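Chapter 8
Guilt and the Habit of Giving Way

Josefina Quiroga had agreed to take her sister's two children for the whole of March before she had looked at her own diary. When she did look, she found a work deadline, a dental appointment and a weekend away that had been paid for. She cancelled the weekend and told her sister nothing. By the second week she was short with the children and was leaving her sister's messages unanswered until late at night. Her sister, who would have been content with a fortnight, could not understand what had gone wrong.

There is no villain in this case, and we have chosen it for that reason. Earlier chapters dealt with people who press, flatter or threaten in order to get their way. This chapter deals with people who give way when very little pressure has been applied. The person asking may be kind. The request may be fair. The difficulty lies in what happens in the few seconds between hearing the request and answering it.

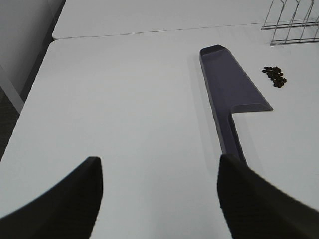
Figure 8.1 White work surface with two black gripper fingers.

What this chapter covers

We begin with guilt as an ordinary feeling and look at how it differs from shame, with which it is often confused. We then turn to what we call the early yes, meaning consent given before a person has worked out what it will cost. The middle sections look at resentment, how it builds up, and how it leaks out in tone of voice, lateness and silence. The last section sets out a way of answering requests that leaves room for a refusal.

You should have read Chapter 2 before starting. The terms "demand", "request" and "expectation" are used here as they were defined there.

Guilt and shame

Guilt is a feeling about something done or left undone. Shame is a feeling about oneself. A man who forgets his mother's birthday may feel guilty, and the guilt will usually ease once he has rung her and said sorry. If he feels ashamed, the phone call does little for him, as his trouble is the belief that he is the sort of son who forgets.

People who give way easily often report guilt when what they describe is closer to shame. Charmaine Mokgethi, a family counsellor whose case notes are used in several places in this book, asks her clients to finish the sentence "If I said no, it would mean that I am..." The answers tend to come quickly: selfish, cold, a bad daughter, lazy. Very few clients mention any harm that would come to the other person. When they are asked to name such harm, many have to stop and think.

This matters in practice. Guilt over a real wrong is useful and should be acted on. A fear of being thought selfish is poor evidence that anyone has been wronged, and acting on it every time will use up hours, money and good temper that may be needed elsewhere.
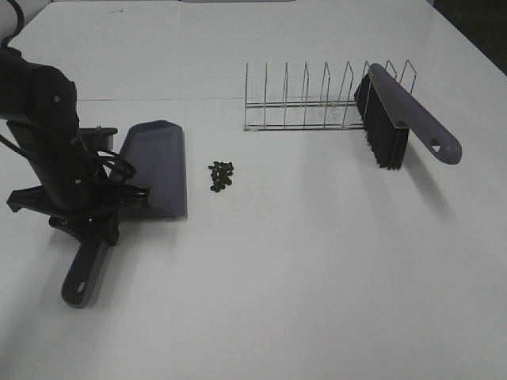
The early yes

The early yes is usually spoken within a breath of the request. It has three common forms. The first is plain agreement ("Of course, no problem"). The second is the offer that goes further than what was asked, as when a friend wants a lift to the station and is offered a lift to the airport. The third is silence, which the other person reasonably takes as consent.

All of these bring quick relief. The awkward moment passes, the other person smiles, and the cost is moved to a later date. Relief of this kind is a strong teacher. Each time it follows a yes, the next yes comes a little more easily, and the person has less practice at bearing the discomfort of a pause.

Razia Arain kept a diary of requests for Mokgethi while she was caring for her father. Her entry for 12/17/19 reads: "Said yes to the neighbour about the parcels, yes to work about the rota, yes to Dad about the soup he then didn't want. Felt fine until I sat down." She had not written down a single refusal since the diary began. She had, however, written down several headaches, and one quarrel with her husband over a missing tin opener.

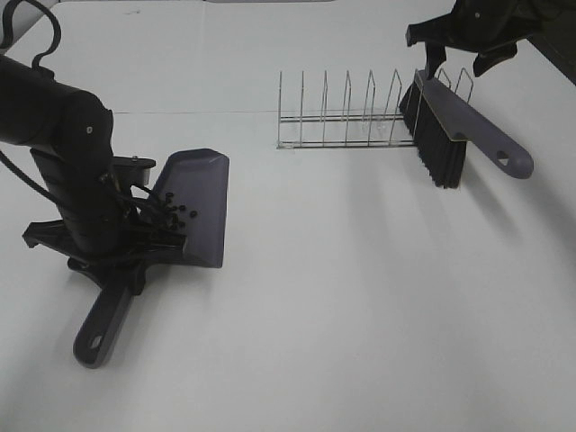
The quarrel is worth a second look. Her husband had asked nothing of her that day. He was simply the person she felt safest being angry with, and the irritation that belonged to the rota and the parcels went to him. We shall meet this pattern again under "Misplaced resentment" later in the chapter.

It would be a mistake to treat every quick yes as a problem. Most small favours cost little and are gladly given. The test is how the person feels about the agreement a day later, once the relief has worn off. If the thought of it brings a sinking feeling, or a wish that the other person would cancel, the yes was probably early.

Before you read on

Think of a request you agreed to in the past month and later regretted. Write down the words the other person used, as nearly as you can remember them, and then your reply. Leave out what you believe they were thinking. Keep the page by you, as you will need it for the exercise on pauses in the next section.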